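Pre-run software checklist for the two-arm bench, with comments

Bench: car and bin task, both arms
Checklist revision: 7
Date: 2 January 2022
Filled in by: Naveen Mishra
Read and argued with by: Aurélien Caron

Scope. These are the software checks for control, perception, planning and tooling. Guards, mains and the stop circuit have their own form and I'm not repeating them. Marks used are OK, OK WITH COMMENT, OPEN and FAIL. An item nobody looked at is OPEN, even if it was OK last time. Revision 6 let people carry marks forward, and we ended up with a page of OKs that described a bench from the previous April.

Package names for anyone new to the form: Nema is the motion planner, Clikness does the perception, Becerra is the low-level control layer, and Plakier is the logger and replay tool. When a comment says "the stack" it means all of them together, and I've tried not to say it, because "the stack says it's fine" is how most of our arguments start.
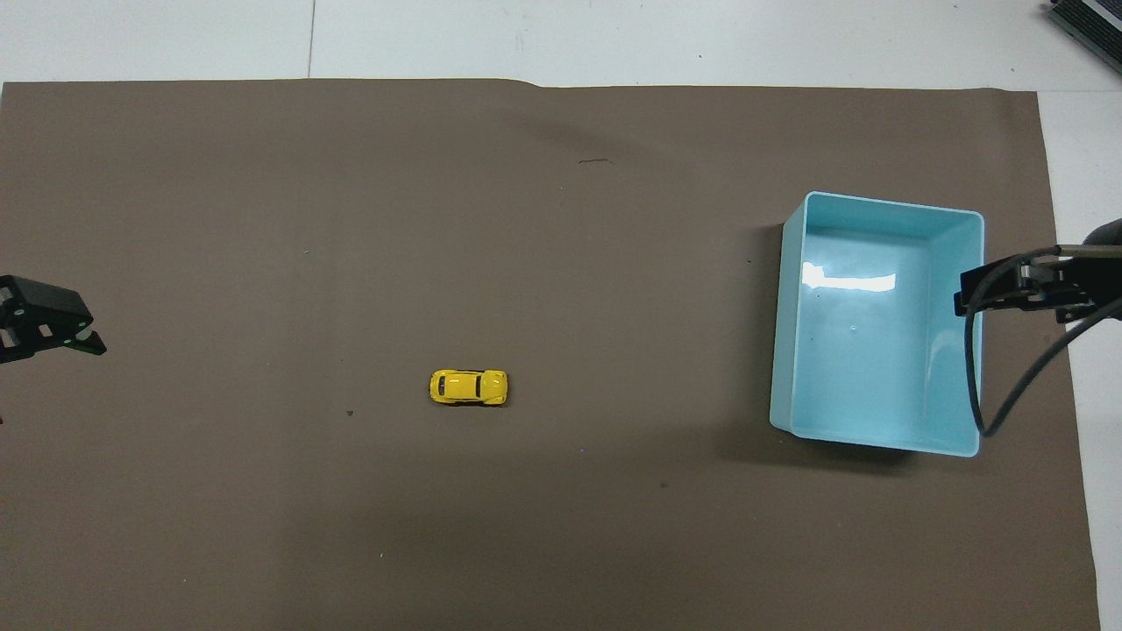 Reading time: 7 minutes

SECTION A. CONTROL

A1. Becerra build on both arm controllers matches the build in the run sheet.
OK. Read from the controllers themselves. Please don't read it from the launcher window, which prints the version it meant to load.

A2. Both arms report the same control rate, and neither has dropped cycles during a still hold.
OK WITH COMMENT. Left arm clean. Right arm dropped 3 cycles at startup and none afterward. The release notes describe this as expected. I have read the notes twice and they don't say why one arm would do it and the other wouldn't. Logged, not closed.

A3. Joint limits in Becerra and in Nema are the same numbers.
FAIL, then fixed, then OK. The wrist limit on the right arm was wider in the planner than in the controller. The planner was happy to propose poses that the controller would then refuse, and the refusal came back as a timeout with no joint name attached. Both now read from one file. If you find a second copy of that file anywhere, delete it and tell me.

A4. Gripper open and closed positions are read back after a command, per side.
OK. The readback is a motor position. It doesn't tell you whether there is a toy car between the fingers, and I would like people to stop writing "grasp confirmed" in the notes column on the strength of it.

A5. Software stop tested from the operator screen with each arm moving.
OK, both arms. Tested at low speed only, so the mark covers low speed only.

A6. Base indicator lights compared with the state reported in software.
OK WITH COMMENT. Green on the bases and "enabled" on the screen. Two indicators that agree may still be fed by the same bit. Aurélien says they aren't. I'd like to see the wiring page before I believe it.

SECTION B. PERCEPTION

B1. Camera calibration loaded by Clikness is newer than the last time any camera mount was touched.
OK. The file date is not enough by itself. Somebody copied the whole folder in the spring and every file in it got a fresh date. Open the file and read the field inside.

B2. Car detected at rest on the brown paper, view from above.
OK. A yellow car on brown paper is about the kindest thing you could ask a detector to find. This check proves that Clikness is running. It proves very little else, and I'd object to its being quoted in a results table.

B3. Car heading is correct, and front is not swapped with back.
OPEN. From overhead the car is a rounded shape with dark glass at both ends, and the heading estimate can flip. Clikness gives a confidence value with the heading. It was high on the flips too, so for our purposes it's decoration. Until this is closed, nobody should write a task that depends on which way the car points.

B4. Bin rim and bin floor are separated in the depth estimate.
OK WITH COMMENT. The bin is light blue, the walls look slightly see-through from above, and the overhead light leaves a long white patch on the floor of it. Where that patch falls, the depth is made up. The floor fit throws those points out now, which helps, but it throws them out with a brightness threshold that was tuned by hand in one afternoon. Change the lights and you should run this item again.

B5. Marks on the paper do not produce detections.
OK. There is a short dark scribble on the sheet, plus a few specks. Clikness ignored all of them at the current minimum size. I was told the paper would be "basically uniform" and designed the test on that basis, so the minimum size went in late.

B6. Bin angle is estimated fresh at the start of every run.
OK. Checked by turning the bin by hand and restarting. The old behavior cached the angle from the first run of the session.

B7. Each arm is masked out of the view when it is over the bin.
OK WITH COMMENT. The rigid parts are masked well. The loose cable at the gripper is not in the model at all, so the mask stops where the bracket stops and the cable is treated as part of the world. See C4.

SECTION C. PLANNING

C1. Nema has the table, the mat and the wall in its collision model.
OK. The power strip on the wall has been added as a box. It was missing from revision 6 on the argument that no arm would ever plan back there. Planners go wherever you haven't told them not to.

C2. Arm-to-arm distance is checked along the whole path and not just at the waypoints.
OK. Verified with a deliberately bad pair of targets. Nema rejected it for the right reason, and I read the reason this time instead of counting the rejection as a pass.

C3. Approach into the bin keeps the fingers inside the rim. 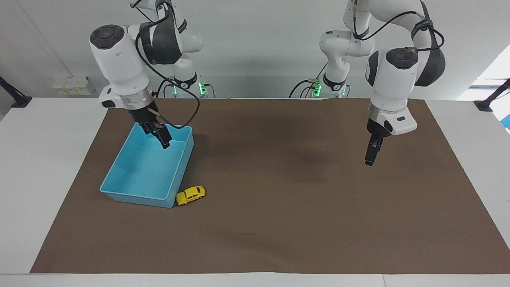

OK WITH COMMENT. The far corner is the case that matters, with the fingers just inside the rim and partly closed. Nema's clearance figure is computed to the inflated bin model, and the inflation has been shaved down more than once by people who wanted the corner to be reachable. I put it back to the documented value and the corner was still reachable, though by a slower path. That suggests the shaving bought us speed, whatever the commit messages claim.

C4. Cable slack is accounted for.
FAIL. There's no cable model. At some poses the loop hangs over the bin wall, and as far as the planner knows there's nothing there. The workaround is a keep-out volume fixed to the wrist, which covers most of the loop in most poses. I'm not prepared to mark a check OK on two uses of the word "most". Runs may go ahead at reduced speed with a person at the stop.

C5. The idle arm has a defined waiting pose.
OK. Left arm waits over its own half of the mat with the fingers closed. It is a named pose in the config and it's loaded by name. If the name is missing, Nema now refuses to start. It used to fall back to whatever pose the arm was in.

C6. Placement targets next to the bin are refused when the car is too close to the wall for the fingers to open.
OPEN. The car can sit with almost no gap at the corner of the bin, and that's a perfectly legal spot as far as the task file is concerned. Nema's grasp sampler tried 41 candidates in our test and returned the last one with a warning. A warning is the wrong answer. I want a refusal, and I want the operator to see it on the screen they are looking at.

SECTION D. TOOLING AND RECORDS

D1. Plakier records commands, joint states and all camera streams against one clock.
OK WITH COMMENT. One clock, yes. The overhead stream is stamped on arrival and the others at capture. The gap is small on a quiet machine, and I have no idea what it is on a busy one. Neither does the Plakier manual.

D2. A recorded run can be replayed without the arms connected.
OK. Replayed on a laptop with the network off.

D3. Replay gives the same plan from the same inputs.
FAIL. It gave 2 different plans from one recording. The sampler seed is saved but not restored. Until that's fixed, a replay is a way of looking at what was logged, and it shouldn't be offered as evidence that a bug is gone.

D4. Config files are stored with the recording.
OK. Including the single limits file from A3.

D5. Run notes say who was at the bench and what was changed by hand.
OK WITH COMMENT. The field exists and is required. Half the entries from last session say "n/a". I'm going to make it reject that.

COMMENTS FROM THE SECOND READER

A6: The enable light comes off the drive board and the screen value comes over the bus. I'll attach the page. – AC

B3: Agree it's open. I think you are too hard on the confidence value, which does drop when a gripper hides part of the car. It just doesn't drop for the thing you want.

B4: We could move the light. – AC

Reply to B4: We could, and then we'd have a bench that works with the light in one place. Leave it where it is and fix the fit. – NM

C4: I'd have marked this OK WITH COMMENT, given the keep-out volume. I won't fight over it as long as reduced speed doesn't turn into no runs at all.

D3: Seed restore is a small change, and I can have it in the next build.

Reply to D3: It was a small change at revision 5 as well. The mark stays FAIL until I've replayed a recording I made myself. – NM

STATUS

Released for supervised runs at reduced speed, both arms. Not released for unattended runs. Items that block unattended release: B3, C4, C6, D3. Rerun all of section B if the lighting, the paper or any camera mount changes, and all of section C if anyone edits the bin inflation again. Edits to that value need both sets of initials in the commit.

NM / AC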